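Ticket 298: arm stops short of the ball on the box task
Project: Lilotero (student robotics club, autumn build)
Opened by: Simin Rashti
Opened: 2025-09-03
Status: open

Problem
The arm should pick up the footbag ball and put it in the cardboard box. On slow speed it does this. On normal speed it closes early and grabs air, 4 runs out of the last 29.

Log
1. Re-ran the base calibration. No change.

2. Swapped the Gollent gripper pads for the older set. No change, so the old ones are back in the drawer.

3. Ran at normal speed with the ball just in front of the open side of the box. The gripper comes in from the left and is still moving fast when it gets near the ball – too fast for the settle check, I think.
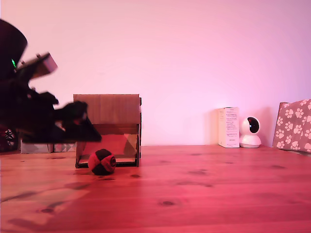

4. Put a wait of 815 ms before the close command. Ten clean runs, then one miss. Better, but it slows the whole routine and we lose points for time.

5. Went through the config. The speed limit for the last part of the move is commented out in the Prurnent file. I don't know who did that or when. Please don't edit it until I have compared it with last term's copy.

Still to do
Put the limit back, take out the wait and repeat the 29 runs. Ball and box stay where they are between runs.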